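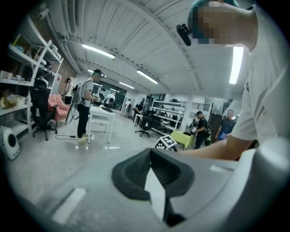
Figure 1. Person in a teal cap and white T-shirt.

4.2 Leveling the Dekar floor scale

Level the scale before first use and after each move. The display shows error 37 if the platform is out of level.

1. Disconnect the power adapter.
2. Lift the platform cover straight up and set it aside.
3. Loosen the lock nut on each foot with the wrench supplied.
4. Turn the feet until the bubble sits inside the ring.
5. Tighten the lock nuts - hold each foot still while doing so.
6. Refit the cover and reconnect the adapter.

CAUTION: Do not lift the scale by the platform cover.

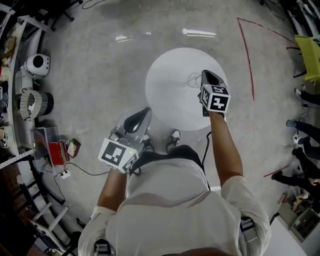 Figure 2. Polished concrete floor with round white mat.

NOTE: On carpet, fit the Panasiuk base plate (part 671) first.

7. Press ZERO and wait for the display to settle.
8. Place the test weight at the center of the platform, then at each corner. If any two readings differ by more than 2 divisions, repeat steps 1 through 7.

For calibration, see section 4.3.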